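Belt and Jeans – README

Version 3, last changed 18 Mar 2021
Kept by the garment group at Vondbridge

What this is

This folder is a collection of pictures and short notes about one household task: putting a belt into a pair of jeans that lies on a table. We began it in January, after we noticed that our notes on folding and hanging clothes said almost nothing about belts. A belt is a small thing, but it changes how the trousers behave when somebody wants to dress, fold or pack them.

The collection holds 2,461 pictures in 15 folders. Each folder is one laying-out of the clothes on the table, from the moment the jeans are put down until the moment they are taken away. The folders are not of the same size and we did not try to make them equal.

The clothes

All denim is ordinary used clothing. We prefer pieces with faded places, because on a new dark pair it is difficult to find the seams by eye. The denim is not ironed before use. If a piece has creases, they stay.
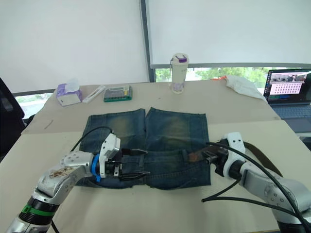

The waistband lies toward the near edge of the table and the legs point away to the back. We use the words "near" and "far" in the notes always in this sense, so "left" is the left side of the person who stands at the near edge. Please keep to this when you add notes. In version 2 some notes used the wearer's left and right, and it took us many evenings to correct them.

A note says "jeans" also when the legs are folded under and the piece looks short. We tried to have two words, but the people who wrote the notes did not agree with each other, and so we returned to one.

The belts

There is more than one look of belt in the pictures. In the notes we write only "brown belt" and, where the surface is clear, "smooth" or "braided". If the surface is blurred, please write "not clear" and do not guess from the picture before. The field for the belt has these values:

belt_place: beside / at first loop / partly through / through / not clear
belt_surface: smooth / braided / not clear
buckle_seen: yes / no

The value "partly through" means that at least one loop is filled and at least one loop is empty, and both can be seen. When the loops are hidden by a fold, the value is "not clear", also if you are quite sure in your heart.

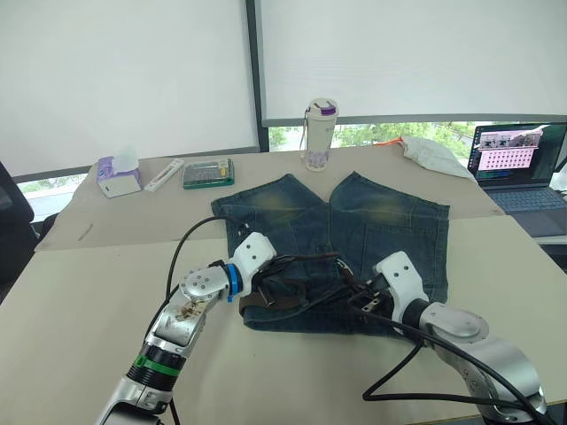
For the buckle we ask only if it can be seen. An earlier version asked if it was open or closed, but a buckle seen from far is mostly a bright spot, and the answers were not good. We removed this field and we do not plan to bring it back.

Near and far views

Every folder mixes wide views, where the table can be seen with the things standing at its back, and close views, where there is mainly cloth. The close views are the better ones for stitching, for the edge of a pocket and for the end of a cord or a belt. They are worse for knowing which side of the jeans you look at. When you cannot tell, leave the field garment_side empty.
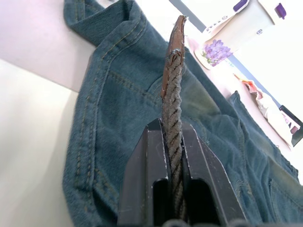
Stitching color is noted as "light", "tan" or "orange". These are only words of the eye. The same thread can look tan in one picture and orange in the next one, so do not use this field to decide if two pictures show the same pair. The indoor lamps are set to 4,000 kelvin, but the white surfaces still come out differently from view to view.

Known problems

- The folders Zinov and Clurkside have their names exchanged in the old index. The new index is correct.
- In the folder Snorradóttir the notes for the close views are shorter than in the others. They were written last, and we were tired.
- The word "loop" is used in some old notes for a bend in the belt. It should mean only a belt loop of the trousers. If you find one of these, please correct it – no need to ask.
- "Pocket" can be a front or a back pocket. Write which one only if its shape can be seen.
- Braided belts are often sharp at one end of the picture and soft at the other. Give the surface according to the sharp part.
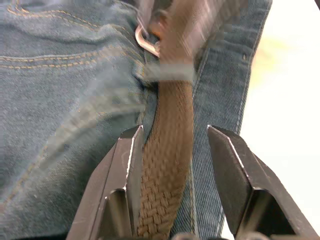
How to add notes

Open the note file of the folder and write one line for each picture, in the same order as the index. Use short sentences in present time. Begin with the garment, then the belt, then anything else which lies on the cloth. Save the file as plain text, and put your initials at the end of the line.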